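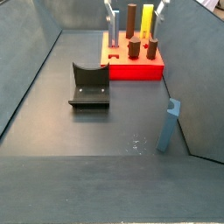 Kunau Bakery Switches to Overnight Dough and Opens a Second Shop in Hendel

FOR IMMEDIATE RELEASE, 6/21/21

Hi, everyone! I'm Ayman Tawfik, I own Kunau Bakery, and I'm writing this one myself, so please forgive the lack of polish. We have two pieces of news. Starting in July, every loaf we sell will be made from dough that has rested overnight in the cooler. And on the first of that same month we open the doors of our second shop, at 718 Foser Avenue in Hendel, in the old El Sherbiny shoe store (the one with the green awning, which we're keeping).

Let me start with the dough. For years we mixed before dawn and baked by breakfast. It worked, and people liked the bread, but I kept making the slow version at home on my days off and bringing it in for the crew, and the crew kept eating all of it. Last winter we put the slow rye on the shelf with no sign and no fuss. It sold out before lunch, and then it did it again the next morning! By spring I'd made up my mind.

What changes for you? The crust gets darker and a bit crackly, the inside stays soft longer, and the plain white loaf picks up a little tang. A very little. My mother can't taste it and she's the pickiest customer I have. The rye, the seeded loaf and the dinner rolls all move to the new schedule together. Cinnamon buns stay exactly as they are, so you can stop calling about the buns.

Prices on loaves stay where they are through the end of the year. The one thing going up is the large braided loaf, which has always taken us twice as long to shape as I charged for.
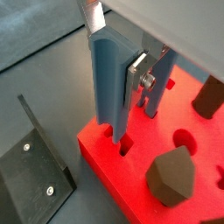 Will the overnight bread work for people who freeze their loaves?

It freezes very well. Let it cool all the way, slice it, wrap it tight and freeze it the day you buy it. Toast the slices straight from the freezer, or thaw a whole loaf on the counter in its wrapping and give it 11 minutes in a hot oven to bring the crust back.

Now, Hendel. The new place is small: a counter, a bench by the window, and an oven I've wanted since before I had a bakery to put it in. We can turn out 160 loaves a morning there, and whatever we don't sell by closing goes to the food pantry down the block. Coffee will be drip only to start. I know, I know. Give us a summer to find our feet and then we'll talk about lattes.

We wouldn't be doing any of this without the bread club. It has 978 members as of this week, and a good number of them already live on the Hendel side of the river and have been driving over the bridge for their rye. If that's you, you can switch your pickup to the new shop at either counter or by email, and your punch card works in both places. 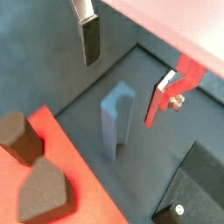
Reda Badawi wrote in to say that the Hendel side has gone too long without a decent dinner roll, and asked whether club orders could be picked up after work. They can! Both shops will hold club bags until closing, with your name on the front.

Opening morning starts at seven, with free rolls and butter while they last. Reporters are welcome any time after nine, when I can stop and talk. Before that I'll have flour up to my elbows. For interviews or a sample loaf, call the original shop and ask for me, or leave a note at the counter.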